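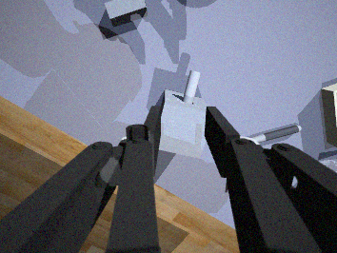
Home | News | Projects | People | Archive | Subscribe

Filed under: Software & Tools

The planner learns to wait its turn

Readers of the April issue will remember that Mwangi Obura promised us a new grasp planner "by lunch." He did not say which lunch. It has now been merged into the main branch of Parnurine, and the rest of us have run out of excuses for not updating our configs.

The old planner had one idea, and it was a bold one. It picked whichever part had the best grasp score, closed on it, and left the consequences to the motion layer. On a tidy table this looked like genius. On a cluttered one it produced a steady stream of collision reports, most of them filed by Torunn Boström, who has a talent for writing "gripper intersects tray" in a way that makes you want to apologize to the tray.

The new version scores the approach as well as the grasp. Before it commits, it sweeps the whole finger linkage down to the part and back up again, and marks down anything that would brush a neighbor on the way.

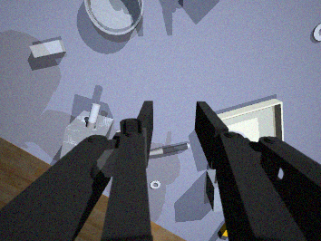
Thin parts were the sticking point for most of the spring. The perception side finds them well enough, but the pose estimate can flip end for end, and then the planner goes in with great confidence and the wrong wrist angle. Ezekiel Lyons rewrote the fitting step so that it uses the shading along the part as well as its outline. A diagonal rod with a white section at one end and a darker shaft, lying between two open fingertips with a washer just below it, is the sort of thing he now uses to start arguments at standup. Should the washer count as an obstacle? Ezekiel says yes. Mwangi says it depends how flat the washer is. The setting is called flat_part_margin, and both of them have changed the default twice.

We ran the regression set in simulation, 3000 randomized layouts, with the render noise left on because Oduor Khaemba does not believe in clean pixels. The new planner finished 2837 of them without a flagged contact. The remainder are in the tracker, sorted by embarrassment.
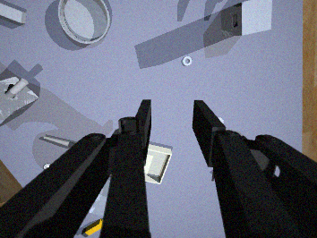 Planning time did go up. The sweep check is not free, and on crowded layouts you may notice the arm thinking about its life choices before it moves. Brian Mwaipopo has a caching patch in review that skips the sweep for parts that haven't moved since the last cycle – please be kind to it, it touches 20 files.

If you are upgrading, delete your old score weights first. They will load without complaint and then do something terrible. The migration script is in the tools folder, and questions go to Mwangi, preferably after lunch.

Previous item | Next item | Back to top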